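The long way round to a spare room

I have been meaning to write about the move since November, and every time I sit down to do it I end up looking for a pen, or a charger, or the good scissors, and then an hour has gone and I've read half of somebody's old gardening magazine instead. So I'm starting in the middle, with the thing I've thought about most, which is how you decide what to keep when you leave a house you have lived in for 29 years.

We only went from one end of Skirbridge to the other. You could walk it before lunch with a heavy bag (I have, twice). I think that was the trouble. If we'd been moving abroad I'd have been ruthless, but with such a short hop it all seemed worth bringing, and up the hill it came, including a box marked "string, short".

The removal firm quoted us by the box, and then by the van, and the difference between the two was enough to make me sit on the stairs and have a think. We paid 800 pounds in the end, with a man and his nephew doing four trips, and I made them a great many sandwiches out of guilt over the books. 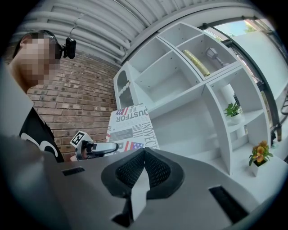
What I did about the books

Well, the books. I had always said I knew how many there were, and I was wrong by several hundred. I wrote them all down in an old ledger over a fortnight of evenings, title and author and where I'd got it if I could remember, and the last line of the ledger is numbered 1,089. I don't recommend making a list like that unless you have patient people in the house. I kept shouting out titles. There were two copies of the same Tostel walking guide, both with the same page turned down, and a library book that I returned the next morning with my face burning. They were very kind about it.

My rule was going to be that anything I hadn't opened in ten years would go. It lasted one evening. The trouble with an unopened book is that you have to open it to check, and then of course you have opened it! So the rule became that I could keep whatever I'd be sorry to see in the window of the charity shop. That one I managed to stick to, more or less, and eleven bags went down the hill. I did buy one back.

The kitchen was easier. I let go of the fish kettle, the second-best casserole and a yoghurt maker from the Solloven catalogue that had made yoghurt exactly once, and I haven't missed any of them. I have missed the old bread knife, which was packed in something sensible and has not been seen from that day to this. If you've ever moved house you'll know the feeling of standing over a fresh loaf with a butter knife and a bad temper.
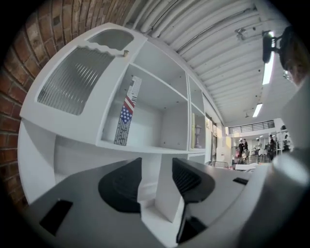

Putting things away has been a slower job than packing ever was, and I've come round to thinking it ought to be. At the old house every cupboard had been filled in a hurry and then simply left, so the torch lived with the cake tins for most of my adult life. This time I've tried living out of boxes for a bit and seeing what my hand goes looking for. Ribbed glass in a cupboard door is a great help to a person like me, I've decided, as it softens the muddle behind it while an open shelf tells everyone exactly what you're like. I'd have the glass all the way round the house if I could, with a little brass knob on every door. The open shelves I would keep for things I'm fond of, such as my grandmother's jugs and the blue bowl from the Mohammadi shop on the corner, where I used to go in for rice and come out with crockery.

The spare room is still the problem. It was meant to be for visitors, and we've had two lots to stay already, who were very good about sleeping next to a wall of cardboard. There's the box of photographs in there, which I can't do quickly, and a tin of keys that fit nothing in either house. I've tried every one of them in every door. I suppose I could throw them away now, but one of them is a lovely old thing with a long barrel, and I've hung it on a nail by the back step – next to the new bread knife's empty packet, as I haven't yet found out which bin it goes in up here.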